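4.2 Where the snacks are kept at home

We turn now to a part of the study that grew well beyond what we had planned for it. When we first drew up the household interview, the question of where packaged snacks are stored was a single line near the end, tucked in after the items on shopping trips and before the ones on leftovers. It was the people we visited who made it into a section of its own. They had a great deal to say about their cupboards, and they said it with feeling – often while standing in the kitchen with a door open to show us what they meant.

The survey reached 424 households in the two districts, Iturra and Rorero, and 108 of these agreed to keep a food diary as well. In the diary, each adult wrote down every snack eaten between meals, the time of day, and the place the food had been taken from. That gave us 3,225 entries to work with after we had set aside the pages that could not be read. We are very grateful for the patience that went into them. Anyone who has tried to write down each cracker will know it is a tiresome job.

Most homes kept their snacks in one of a handful of ways: in a high cupboard, in a drawer, in a bin or basket left out on a table or counter, or simply in the shopping bag they came home in. The last of these was more common than we had guessed, especially in Rorero, where many families shop on foot and buy a little at a time. Bread and pastries were treated as a case apart in nearly every home. People who were strict about sweets would leave a wrapped loaf or a sweet bun on the table all day and not think of it as a snack at all.

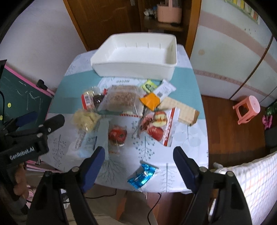 Figure 3. Packaged snacks and a white plastic bin on a table.

Does keeping snacks out in the open lead people to eat more of them?
In our diaries it went along with eating more often, though the portions written down were smaller, so that the daily amount came out much the same.

We would ask the reader to take this gently. Homes that keep food in plain sight differ from the others in many ways that have little to do with storage. They tend to have more people in them, and more comings and goings in the afternoon, and somebody is usually hungry. When we looked only at the 50 diary homes with two adults and no children, the difference in how often people ate shrank a good deal, and we would not want to build any advice on what was left of it.

What did hold up in both districts was the matter of wrappers. Snacks in clear packaging were finished sooner after purchase than those in printed boxes, wherever they were stored. The Ilodis study of school lunches came to a similar view by a different road, and our older diary keepers put it to us very simply: they forgot what they could not see. Several told us of finding a box at the back of a shelf in October that had been bought for the summer.

Section 4.3 takes up the question of who in the home does the buying, and whether that person is also the one who decides where things go.

Comments

teaspoon_ma
I did one of the diaries! The crackers remark made me laugh, mine was mostly crackers. Will the tables by district be posted too?

L. Brumetti (author)
Thank you so much for taking part. The district tables are in the appendix, right after the interview questions.

northshelf
Would have liked more on the shopping bag homes. We are one of those and I never thought of it as storage.

Contact the author | © Brumetti, all rights reserved | Back to top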